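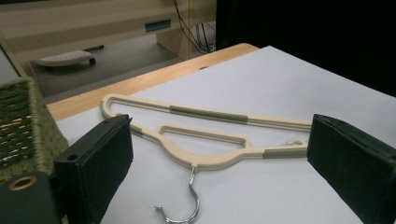 Photo: T. Akbari / Jamside course materials

Closet and Laundry Basics – Unit 2 handout
Hangers: types, sorting, storing
Tahmineh Akbari, rev. 18 July 2025

Bring this sheet to the bench session. Reading for next time is on page 90 of the Szulc workbook (old printing – page 281 if you have the combined volume).

1. Parts of a hanger

Shoulders – the two sloping arms. Width matters more than people think. Too wide and you get bumps in the sleeve, too narrow and the neck sags.
Hook – metal, plain wire or thicker. Some swivel, some don't. Test before you buy a whole pack.
Notches – small cutouts or tabs near the ends, for straps. Camisoles, sundresses, anything with a loop sewn in.
Grip strips – rubbery bands set into the plastic. On a cream hanger with gray-green strips they're easy to spot, on black ones feel for them with your thumb. Stops silk and wide necks from sliding off.
Bottom bar – for pants. Not every hanger has one. An open frame type is lighter and takes less rail.

2. Match hanger to garment

Shirts, blouses: plastic with grips, medium width
Coats: thick wood or molded, never wire
Knits: fold. If you must hang, fold over the bar, not by the shoulders
Kids' clothes: small size only, an adult hanger will strech the neck

Wire from the dry cleaner – fine for the trip home, then swap it out.

3. Sorting spare hangers

Work on a flat, clear table, light colored if possible, cream and white plastic show dirt better next to white paper. One basket for the keepers.

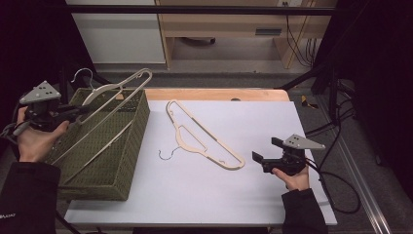 Lay them in one at a time, long side of the hanger along the long side of the basket, hooks all to the same end. Mixed hooks = tangle, and then you're pulling out four to get one. If a hanger is longer than the basket let the hook end stick up over the rim, don't force it down. Bent hook goes in the repair pile. Cracked shoulder goes out.

Basket choice: low sides, rectangular, open top. Woven is fine but check the inside for loose ends – a hook will find them. Vema and Jovo both came up in the May class, either works, buy on size. Limit of 18 per basket for our purposes.

4. Finishing up
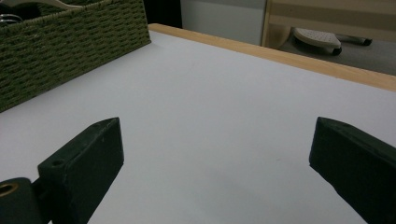 Wipe the table before any clothes go down on it. Damp cloth, then dry. Look for specks from low down, against the light – lint and bits of thread hide on a pale surface and end up on the next dark sweater. Basket goes to the back corner, not the front edge where an elbow gets it.

For the bench session you'll need:
– your own hangers, mixed types, whatever is in the closet
– one shirt, one knit, one thing with straps
– soft cloth
– pencil, for the chart

Chart is on the back. Fill in type, condition, keep or toss, and what garment you'd use it for. Hand in at the end, names on please, lots of blank ones last time.

Questions on wood hangers and cedar – hold those for Unit 3, we do moths and storge then.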